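4.2 Release gating and rollback

Each change merged to the main branch of Custis was built once, and the resulting artifact was promoted unchanged through the test and staging environments. Promotion was handled by Ilotel, which recorded the commit, the configuration hash and the outcome of every gate. Between July 2019 and the end of the study, 3893 builds entered the pipeline.

A build was held if any of its integration suites failed twice in a row. Single failures were retried on a clean worker and logged as flaky – these are excluded from the failure rates given in Section 5. 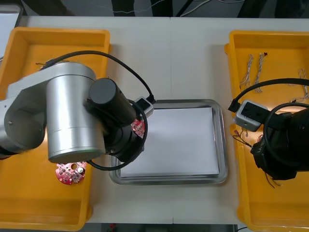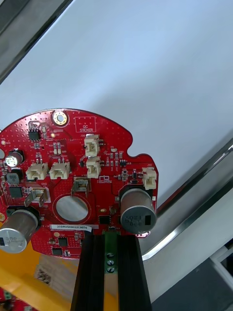
Figure 3. Red circuit board held in a gripper. First panel: view of the work table with two arms and three trays. Second panel: close view of the board.

Production rollout used two stages. The first sent 5 percent of requests to the new version for 52 minutes; the second raised the share to 100 percent if the error budget was intact. Rollback was automatic in the first stage and manual in the second. Schema changes were released separately, following the expand-and-contract order used by Arai, so that either version of the service could read the same tables. Feature flags left over from earlier releases were removed in October and play no part in the results. The gate definitions were kept in the same repository as the service code and reviewed by Mokoena.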